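# Filtering wrist-camera frames before grasp training

Wrist view from the simulator: mug at upper right, gripper linkage along the bottom, black background.

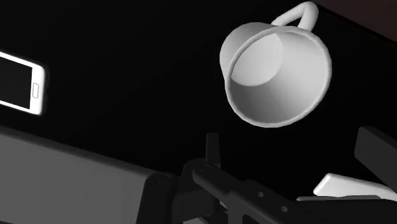
*Fig. 1. Rendered wrist-camera view with a white mug and part of a phone.*

These steps cover the frame filter in Pristard, which runs between the renderer and the grasp dataset writer. You need a working scene config and a finished render job.

## 1. Mask the gripper

The linkage sits in the same region of every wrist view, but its shape changes with finger opening. A fixed mask leaves finger pixels behind. Export the robot segmentation pass and subtract it per frame:

 pristard mask --pass robot --grow 4

`--grow` is in pixels. Values above 4 start to eat into objects close to the fingers.

## 2. Handle empty depth

Black background pixels have no geometry behind them, and the renderer writes them at the far clip value. Left alone, they pull the depth normalization toward the far end and flatten the contrast on the mug. Set them to invalid:

 pristard depth --far-invalid

Check the result on a dark view. Gripper plates and background are close in color, so compare depth, not RGB.

## 3. Drop truncated objects

The phone in Fig. 1 runs past the left border. Its pose label is still correct, but a grasp center can land outside the image. The filter compares the visible area of each object with its full projected area and removes the label below a threshold:

 pristard visible --min-percent 80

The frame itself is kept as long as one label survives.

## 4. Check support

A mug with nothing under it may be a valid mid-motion sample or a bad spawn. One RGB frame can't separate the two. Read the contact list and object velocity from the physics log. No contacts and zero velocity on a dynamic body usually means the spawner placed it before gravity was enabled. Seema Sengar's patch adds a settle phase:

 settle_steps: 100

Keep this off if you want moving objects in the set.

## 5. Run the batch

 pristard filter --config wrist.yaml --limit 3000

Start with 3,000 frames and read the reject log before the full job. If most rejects come from step 3, move the camera back in the scene config and render again – lowering the threshold only brings the bad labels back.

Config questions go to Eun-ji Jin. Last edited 21/09/2023.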